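Laundry basket height, and sorting by fabric weight

Posted August 14, 2026

I moved the basket off the carpet last month and have kept it on a low piece of wooden furniture. Two results so far. Lifting is easier on the back, and the slots in the side wall get some air instead of sitting against carpet pile.

The second change is to how clothes go in. Everything used to be thrown in as one mass. Now each piece is handled separately, dark and colored.
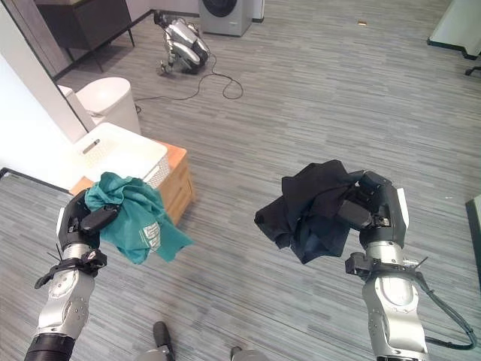
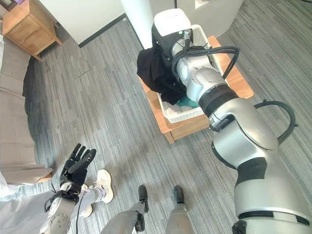 White basket, one teal piece, one black piece.

Cledwyn Lougher wrote in to disagree about mixing the two at all: a black cotton top will shed lint on anything lighter for the first several washes, and he would keep a second basket for darks until that stops. He also thinks a garment left hanging over the rim picks up a crease that the dryer does not remove.

I tested the crease claim on two cotton shirts, one folded over the rim overnight and one dropped in flat. The rim shirt had a visible line before washing. After a warm wash and 78 minutes in the dryer I could not tell them apart. Heavier fabric may behave differently.

On lint he is probably right. My filter was noticeably darker after mixed loads. A second basket will not fit on the same top, so for now darks go in last and come out first.

Printed shirts get turned inside out at the machine. I tried doing it at the basket and it doubled the handling.

Next item is the drying rack, probably in September.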